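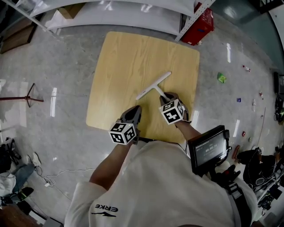 The square tabletop, laid flat on the floor.

I have moved apartments 5 times and this was the first time I kept a list of what it cost and what went wrong. A few people asked for it, so I am putting it here. Most of it is about furniture, because furniture was most of the trouble.

The new place is smaller than the old one. The lease started in September and I had a little over two weeks of overlap, which I paid for and don't regret. The last time I moved in a single day and ended up sleeping on a pile of coats.

The first thing I did was measure the stairwell. The turn on the second landing is tight, and the old couch was never going to make it. I listed it for 95 dollars, got one no-show, and then sold it to a couple from the next street who carried it away themselves. The bookcase went the same way. The big desk I gave away, and I should have done that years ago. It wobbled and the drawers stuck every summer.

For the move itself I got quotes from two companies. Dritora wanted 700 dollars for a truck and two movers, with a four-hour minimum. Czerwiński is a smaller outfit and came in lower, but they could only do early morning and they charge extra for stairs. I went with Dritora. They showed up at 8:30, wrapped the mattress without being asked, and scraped one door frame. I sent them a photo of the scrape and they took a bit off the bill. I would use them again.

Then came replacing things. I bought a side table and a set of shelves from Ikel and a kitchen cart secondhand through Vendolell. The cart was 191 dollars with delivery, more than I wanted to spend, but the kitchen has one drawer and almost no counter. It holds the toaster, the cutting boards and all the dry food. It has been the most useful thing in the apartment so far.

The shelves were the worst of it. The instructions are all pictures and two of the panels look the same until you have one on backward. I had one on backward. Taking it apart again cost me an evening and one of the wooden pegs, which snapped off inside the hole. I got it out with a thin screw and pliers. If you have shelves to build, lay out every panel first and check which edges are finished before you put glue anywhere.

Other notes, mostly for me next time:

Books go in small boxes. I know this and still filled a large one.

Change the address with the bank before the move. They mailed a new card to the old apartment and it took ten days to sort out.

Keep a bag with a screwdriver, scissors, tape, toilet paper, a towel and a phone charger, and don't let it go on the truck. Mine went on the truck.

Take the curtain rods down the night before. The screws in the bedroom had been painted over and I was still up on a chair when the movers rang.

Don't buy a rug until the furniture is in. I bought one and it is too long by the width of my hand. It is folded under at the wall now and I trip on it.

I still have four boxes in the hall closet. One says "misc cables" and I haven't needed anything from it yet. The landlord is supposed to come fix the bathroom fan this month, and after that I want to paint the bedroom. I haven't picked a color.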